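Havura street nameplates

Aluminium nameplates for roads, lanes and estates, made to order for councils and residents' groups. Each plate is 17 cm high, with raised black letters on white. Names of up to 25 characters fit on one line.

Fixings: two posts or wall brackets, sold separately
Minimum order: one plate
Renamed roads: a smaller "formerly" strip can be added below

Orders of 20 or more are delivered free from our Skidel works. Proofs are sent before cutting.

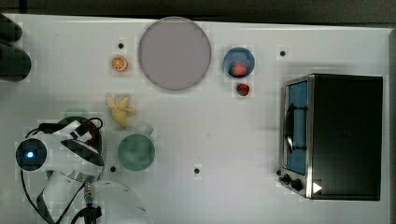 Large round plate, orange slice and strawberries on a white tabletop

Product code: Jerkero 500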